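12/18/19

# In Defense of the Dustpan

My sister-in-law gave me a cordless vacuum in June, a Semeto, the kind with a dock you screw to the wall. I was grateful and I screwed the dock to the wall. It took most of an afternoon and two sizes of anchor, and for the rest of the summer I walked past it on my way to the cupboard under the sink, where the dustpan lives.

I'd like to make the case for the dustpan, and I know how that sounds. It has the social standing of a plunger. When people show you their new kitchen they open the drawers for you, they run the faucet that comes on when you wave at it, and at no point do they say "and this is the dustpan." It hangs on a nail behind a door, next to a broom that has gone permanently to one side.

Still, consider what it is. A flat piece of plastic with a rim on three sides. A handle, and at the end of the handle a hole, so it can go back on the nail. The brush has a hole too. Somebody decided those two things should match, and I think of that person with more warmth than I feel for whoever designed the dock. 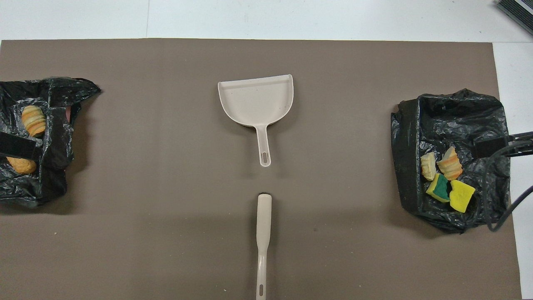

My vacuum cost my sister-in-law 300 dollars. I know because she left the gift receipt in the box, and I choose to believe that was an accident. The dustpan came from the hardware store in Wendemell along with a brush, a roll of black trash bags and a packet of picture hooks, and I couldn't tell you the price of any of it. It has never asked to be charged. It has never shown me a small red light shaped like a wrench. It does make a noise, a sort of rasp, but it's over in four seconds and the dog doesn't leave the room.

The usual objection is the line. You sweep, you pull the pan back an inch, and there on the floor is a thin line of dust that wouldn't go over the lip. You sweep again, pull back again, and the line is thinner and still there. People talk about the line as if it settled the matter. My friend Rhona Dunbar, a reasonable woman on most subjects, says she gave up dustpans over it and never looked back.

I say the line is information. It tells you when you've reached the point where further cleaning is vanity. You can chase it all the way to the refrigerator, and I have, or you can do what my mother did, which was look to see who was around and then blow on it. A vacuum has no such moment. A vacuum invites you to keep going, under the radiator, along the baseboard, up the curtains, until the battery dies and you find you've spent your Saturday morning on it and had no breakfast.

Where the dustpan really wins is with anything bigger than a crumb. My house produces a great deal of this. Heels of bread. The hard end of a croissant that a child carried into the hall and lost interest in. Bits of sponge, too, because I cut my sponges up to make them go further and then the pieces get away from me. Put any of that in front of the Semeto and it will either push it politely across the floor or swallow it and choke, and then you're sitting on the step with a butter knife, picking bread out of a tube. The manual has a diagram for this. The manual for the dustpan is the dustpan.

There is also the matter of the grip. You need both hands, and they have to cooperate: pan tipped a little, lip flat to the surface, brush coming toward it in short strokes. Long strokes send a bread roll straight over the back rim and under the stove. Every child I've watched learn this has started with the long stroke. A good many adults never move on from it, and I married one.

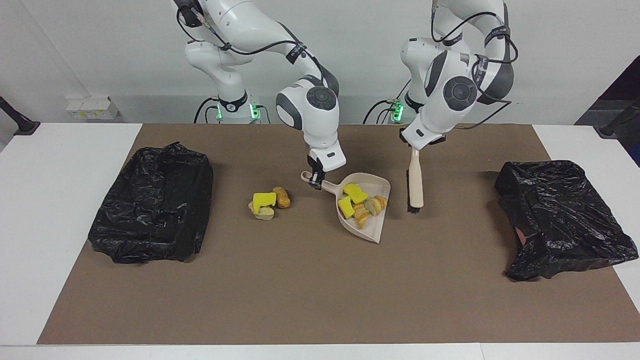
*Bread and sponge in the pan, and a few pieces still to go.*

Then there's the bag, about which I have views. I'm in favor of the open bag, set up and folded over at the rim before you begin. My husband belongs to the other school, in which you fill the pan first and then walk through the house holding it out in front of you, level, like a man carrying soup, looking for somewhere to put it. He has a theory that the walk is short. The walk goes past the dog.

I did try to be fair. For two weeks this fall I used the vacuum and nothing else, and I'll admit it was good on the stairs. It was very good on the stairs. It also got the grit out of the track of the sliding door, which I had come to think of as part of the door. If you have stairs and a door like that, and a spare outlet, and you don't eat toast, I can see the argument.

But I noticed that I cleaned less. Spill some rice and you'll have the brush in your hand before you've finished swearing. With the vacuum I'd stand there and think about it. Was it charged? Had I emptied the cup? Did the spill deserve it? Twice I decided to wait until there was more on the floor to make the trip worthwhile, and both times there was more on the floor by dinner.

Rhona tells me there are better dustpans now. She sent me a link to one by a company called Thepsuriya, with teeth along the back for combing the fluff out of the brush, and a rubber edge that is supposed to abolish the line. It comes with a long handle so you can sweep standing up. She thought it might be a compromise. I looked at it for a while. The teeth I can see. Standing up I'm less sure of, as crouching is how I found my other earring, and the thermostat cover, and whatever it was the dog had been saving.

I'd want to know if it has a hole in the handle, too. The page didn't show that end.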